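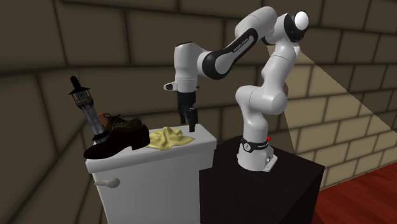 Treloar Robotics opened its doors to the public on September 17, 2025, and the public, offered free parking and a look at some robots, came. The first stop on the tour was the simulation room, where the robots exist only on screens and the chairs are very good. The program on show is called Stotell, and it had the white arm at work over a toilet tank: fingers pointing straight down, a small black L-shaped object held between them just above the lid, and on the lid itself a pair of mismatched shoes, a crumpled yellow cloth and a little lantern tower with a black point on top. Tímea Kovács, who took our group around, let us look for a while before she began talking. I think she has learned that people don't listen until they've finished looking.

My notes from the rest of the day follow in the order we walked it, minus the part where we went down the wrong hallway.

Stotell, continued

Every scene in Stotell is put together by software from a library of rooms, furniture and household things, and then the arm is given a job to do in it. Kovács said the library holds 2,414 objects. Somebody asked whether a person had picked the shoes. A person had not. The software is told which surfaces can hold things and it gets on with holding things on them.

The question of the day, asked by a man in a fleece vest and then again by his wife, was why anyone would put a robot arm in a bathroom. Kovács said that a flat surface at an awkward height with clutter on it is a flat surface at an awkward height with clutter on it, and that the arm has no opinion about plumbing. She was very patient the second time, too.

The slow replay

One screen played back an attempt at a quarter speed, with a graph of the joint angles crawling along underneath. I enjoyed the graph more than I expected to. When the arm hesitated, all the lines went flat together, and the whole group went quiet and leaned in, the way people do at the bottom of the ninth. Then it moved four inches and we all breathed out.

The children's keyboard

A laptop at the end of the row let visitors steer a simulated arm with the arrow keys. The adults were careful and knocked over a mug. The children were not careful and knocked over everything, which the staff said was more useful to them. My nephew sent a cereal box through a wall. He was told this was a known issue and has been unbearable ever since.

Riker's room

Riker is the building's big real arm, and it lives behind a yellow railing on the ground floor. We were asked to stand behind the line on the floor, and then asked again, and then a staff member came and stood on the line herself. Riker moves wooden blocks from one tray to another. When the second tray is full, it moves them back. It does this with great dignity, and I have had jobs like it.

The demonstration stopped once during our visit. A light changed color, an engineer walked over without hurrying, looked at a cable, looked at a different cable, and pressed something on a tablet. Riker went back to its blocks. There was applause, and I believe it was for the engineer.

The gripper table

Old grippers were laid out on a long table with a sign saying PLEASE TOUCH, and next to it a smaller sign saying NOT THAT ONE. There were rubber pads worn smooth, fingers bent at angles their designers hadn't planned on, and one set wrapped in what I'm fairly sure was bicycle tape. This was the best table in the building. It was also the only one where the engineers came over without being fetched, and each of them had a favorite failure they wanted you to pick up and hold.

I held a finger that had been closed on a steel bracket by mistake. It had a groove in it you could fit a pencil in. The engineer who handed it to me looked fond of it.

Asa folds a towel

Asa is the newer, smaller machine, and the one in the flyer. It was down to fold towels at two o'clock. At two o'clock it was being restarted. At ten past it took hold of a corner, thought it over, took hold of a different corner, and made a fold that I would call good. The second fold was less good. The third produced a shape I recognized from my own linen closet.

Kovács said Asa had done 1,000 practice folds in simulation before being given a real towel in January, and that the real towel had come as a shock to everyone. Cloth is hard, she said. It has no shape of its own to speak of, it hides its corners, and it is never in the same heap twice. I asked what the long-term plan was. She said the long-term plan was washcloths.

The question session

Held in the lunchroom, under a banner that had been hung slightly low, so the panel had to duck to sit down. There were some 100 of us and one microphone. I wrote down the ones I liked:

Can it do dishes? (Some dishes.)

Does it get tired? (The motors get warm. So, in a way.)

What happens if the power goes out? (The brakes lock and it stays where it is, and they have had one stuck pointing at the ceiling over a long weekend.)

How do you know the practice on the screen carries over to the real thing? (The longest answer of the afternoon, with a diagram. Short version: you try it, and where it doesn't carry over, you go back and make the simulation messier.)

Is it going to take my job? (The panel asked what his job was. He said he was retired.)

Snacks

Cookies in the shape of gears, lemonade, coffee. All of it served by people. The line was long and I heard two separate jokes about that while I was in it, one of them mine.

Getting there next time

Treloar hopes to hold another open day next year and will put the date on the board by the front entrance. The lot behind the building fills early, so try the street first. Wear flat shoes with closed toes, or you'll be watching Riker through the window with the rest of the sandals.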